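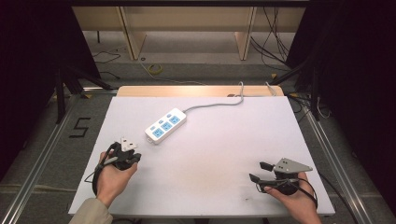 Section 2: Putting Power on the Bench

By now you should have your bench standing square and the white board sitting flat on the frame. If it still rocks when you lean on a corner, go back to Section 1 and sort out the feet first. I mean it! I skipped that once and spent a whole evening chasing a screwdriver that kept rolling off the same side.

This section is all about the power strip: where it goes, how the cord gets off the table, and how I like to set up the switches so I'm never guessing what's live. It goes pretty quickly. Gebremedhin did his in one lunch break with a sandwich in one hand (I don't recommend the sandwich).

What you'll want within reach

The power strip, still unplugged from the wall
A damp cloth and a dry one
Two adhesive cable clips, or a couple of hook-and-loop ties
A soft pencil
Small sticky labels
A strip of double-sided mounting tape, if you're going to fix the strip down

About the strip I use

Mine is a white one with three blue socket panels along the top and a little light-blue switch next to each panel. You don't have to buy the same thing, but please do get one with a separate switch for each position. I started out on the Plotham bench with a cheap strip that had one big switch for everything, and every time I wanted the glue gun off, the lamp went off too, and there I'd be in the dark holding a hot glue gun. Never again.

Three positions is plenty for a hobby bench. If you find yourself wanting six, you may be trying to run too much from one table.

CAUTION: Add up the wattage of everything you plan to run at the same time and check it against the rating printed on your own strip. Don't go by mine and don't go by a friend's. Heaters, kettles and shop vacs go straight to a wall outlet, always.

Step by step

1. Make sure the strip is unplugged at the wall and every switch is off. Look at the plug with your own eyes, even if you're sure.

2. Wipe the board down with the damp cloth, then the dry one. Old smudges that won't budge are fine. You only need it properly clean where the tape is going to stick.

3. Set the strip on the board without fixing it. Try it toward the back first, with the cord heading for the rear edge. Angle it if you like. I prefer mine on a bit of a diagonal, because my right hand gets to the switches more easily that way, but Hamdia keeps hers perfectly parallel to the rail and says mine makes her itch.

4. Sit down (or stand, if that's how you work) and reach for each switch in turn with your eyes on the front of the board. If your sleeve drags over the sockets on the way, slide the strip a little and try again. Give this step a few minutes. It feels silly, and it's the one that makes the bench nice to use.

5. Plug in your usual tools, with everything still switched off, and check that chunky adapters don't block their neighbors. Swap them about until they all sit flat. The biggest adapter is usually happiest on an end.

6. When you like the position, trace lightly along the long side of the strip with the pencil. Unplug the tools again.

7. Lead the cord back from the strip in a gentle curve, then up and over the wooden panel at the far side of the board. Leave some slack on the table side. A cord pulled tight over an edge will wear, and it'll tug the whole strip backward whenever somebody brushes against it.

8. Clip the cord on the far side of the panel, a little way down from the top edge. Use the second clip lower down if the cord still swings. Don't staple it. I know the staple gun is right there. Don't.

9. Put the mounting tape on the bottom of the strip, line it up with your pencil mark and press down firmly. Let it sit overnight before you pull on anything. If your strip has keyhole slots in the back and you'd rather use screws, check what's under the board first so you don't run one into the frame.

10. Plug in at the wall. Test one position at a time with something harmless, like a desk lamp. Switch on, switch off, move to the next.

NOTE: If a position doesn't work, unplug at the wall before you start poking around. Try the lamp in an outlet you know is good, then try the strip in a different wall outlet. If one position is still dead, replace the strip. Please don't open it up.

Labeling the switches

You'll think you don't need labels. I thought so too, and I have cut the power to my own soldering iron in the middle of a joint more times than I'd like to admit. Write what each position is for and stick the label on the board beside its switch, well clear of the slots and any vents. My order, left to right, is lamp, iron, whatever. The "whatever" spot gets a charger most of the time, and in October it belongs to the little fan I use for drying painted pumpkins.

Put the thing you turn off most often at the end closest to your hand. For me that should really be the iron, and it isn't, and one of these days I'll get around to changing it.

Keeping the floor sorted

Any cord that goes over the back has to land somewhere. Before you call it finished, walk around to the other side and have a look at where everything ends up:

Keep cords out of the path you walk to reach your shelves.
Coil spare extension cords loosely and hang them up. A coil shouldn't be carrying power while it's wound, as it can get warm.
Curtains and loose fabric should hang clear of plugs and adapters.
If you have carpet under the bench, don't run a live cord beneath it, however tidy that looks.

CAUTION: One strip, one wall outlet. Never plug a strip into another strip. If the cord won't reach, move the bench or buy a strip with a longer cord. When we moved the Canport bench to the other side of the room it came up short by a hand's width, and we moved the bench back.

Looking after it

Once a month or so, unplug the strip and wipe it with a barely damp cloth. Let it dry before plugging in again. Run your fingers along the cord where it bends over the panel — that's where trouble shows up first — and if you feel a nick or a flat spot, it's time for a new strip.

Clear solder bits, glitter and sawdust off the board at the end of each session. Brush them toward the front, away from the sockets. And flip all the switches off when you leave, even for coffee.

Next up is Section 3, where we hang the lamp. Keep the pencil handy.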